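4.2 Folding away the washing: the workshop build

I built the two-armed rig over one long September in our shared workshop at Drallavbridge, mostly in the evenings after 9 when the band saw was quiet. The job I gave it sounded dull enough: get clothes off a soft seat and into a basket, one at a time. Clillby, the control code I'd been fiddling with at home, had only ever met foam blocks, and cloth is a different animal altogether!

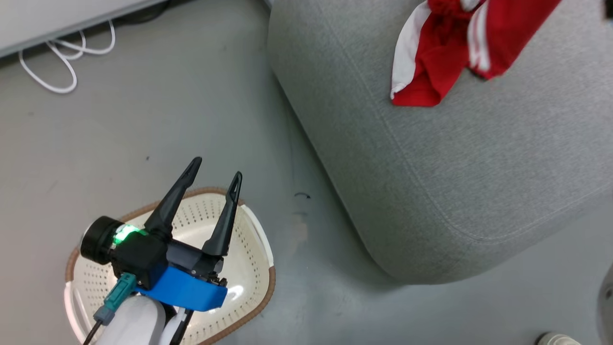

Figure 4. Clearing red clothing from grey upholstery into a basket.

My first plan was to go for the middle of each heap (biggest target, I thought) and simply pinch. On stretchy stuff that grabbed two layers or none. Going for a raised fold worked far better, so I rewrote the approach step and ran 25 tries with each version, keeping the finger speed the same.

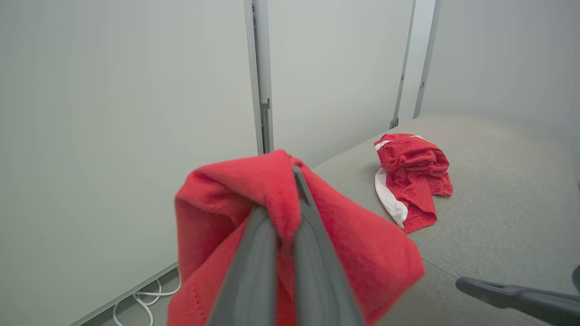 I also let the wrist pause for 300 milliseconds after closing, which gave the swinging fabric time to settle before the arm set off. The Eteo planner didn't like the pause at first and kept timing out, so I had to raise its limit to 15 seconds.
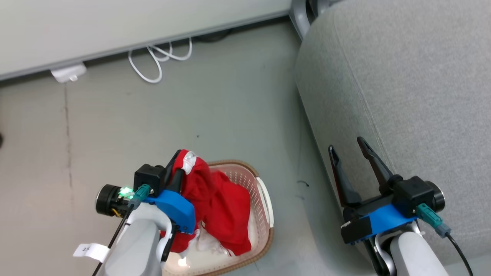
Why not use softer fingertips? I tried silicone pads early on and they clung to fleece when the fingers opened, so I went back to plain hard ones for all the runs reported in this section.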